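Skeltell Hand Unit, Second Series
Handheld gripper for recording manipulation tasks

Overview

The Skeltell hand unit is a two-finger gripper held and worked by a person, with a wide-angle camera fixed to the body. It records what the fingers do at close range so that the same task can later be trained on an arm fitted with the matching Skeltell end effector. Finger geometry, pad material and camera position are the same on both. No arm is required during recording.

The unit is sold singly or as a bench kit of 2, with one charger and one calibration plate per kit. Recording software (Skestus) is licensed per bench.

Fingers and pads

The fingers close symmetrically on a shared carriage. Each carries a replaceable pad with a fine mesh texture, chosen for paper, card, film and other thin stock that smooth rubber tends to push along the table. Pads are held by a single clip and can be changed without tools. Inspect the mesh every 900 cycles. Replace the pads as a pair when the texture is flat at the tip; a new pad opposite a worn one will pull thin stock to one side.

Rated pad life is 4,000 closures on paper and card. Abrasive parts shorten this. Parts with a sharp burr should be deburred first or handled with the hard pads, ordered separately.

Camera

The lens is a fisheye with a circular image. It sees both pads, whatever is between them, and most of the room beyond. Straight edges bend strongly toward the rim, and Skestus stores the original circular image alongside a corrected one. Training should use the original. The corrected image is meant for review by eye.

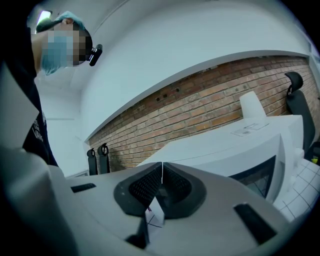

Exposure is locked at the start of each take. Where a window or ceiling panel falls inside the view, point the unit at the work surface before pressing record and the lock will be set for the pads. Changing the lighting partway through a take will not reset it.

Faces within view can be masked on export. The mask is a coarse mosaic applied to each image and cannot be reversed from the exported files. It is off by default in Skestus and must be switched on per project.

Setup

1. Seat the unit on the calibration plate with the fingers fully open.
2. Start Skestus and wait for the steady light.
3. Close the fingers once, slowly, then open them.
4. Lift the unit clear of the plate and begin the take.

Repeat after any pad change. A full calibration takes 22 seconds.

Service

Pads and clips are user-replaceable. The carriage and lens are not; return the unit to the Tolton workshop with its plate, as the two are matched. Technical questions before ordering go to Dexter Ignacio. Repairs and spare plates are handled by Ludmila Vondráček.

Units from the first series accept the current pads but need the Cabrera adapter clip.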